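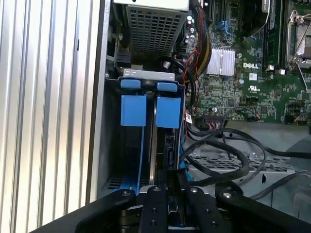
3.2 Storage removal. Drive carriers decide how quickly a retired office tower can be stripped for parts. In the Dell units received from Otatgate, the drives are held in trays, and the work is done from the open side of the case. The blue handles hang side by side from the metal bracket of the cage (Figure 6), so both trays can be reached from one side. We recorded the position of each handle before any cable was unplugged.

The towers were laid flat with the side panel off. Cables near the cage were moved before the trays, and the power supply was left in place until last.
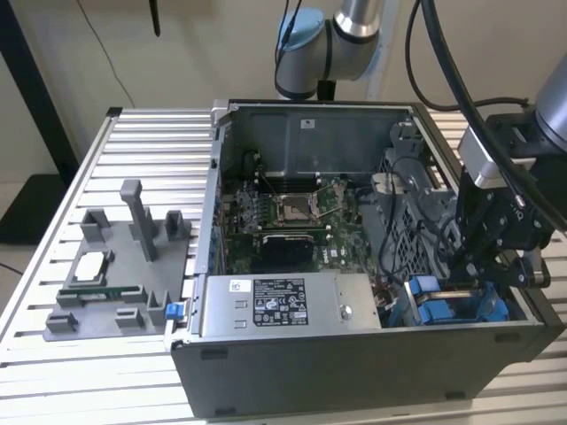 Boards were then graded on the Woltis scale, which scores socket contacts and memory slots separately. A board with one bent contact was set aside for repair and did not enter the parts count. Of 409 towers processed, 12 were excluded at this step.
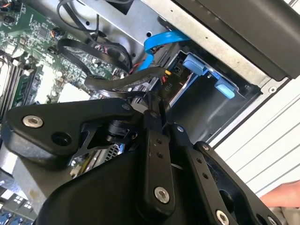
Vol. 10, January

Cable routing accounted for most of the variation between units. Where the data and power leads crossed close to the cage, workers at the Stodeck site freed the data lead first.

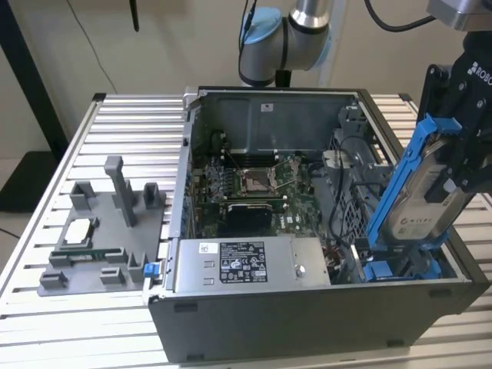 Soon-im Cha, commenting on an earlier draft, objected that carriers should be stored with their drives, as an unmatched carrier has little resale value. We adopted this change for the remaining batches, and the Nam inventory sheet now lists drive and carrier on one line.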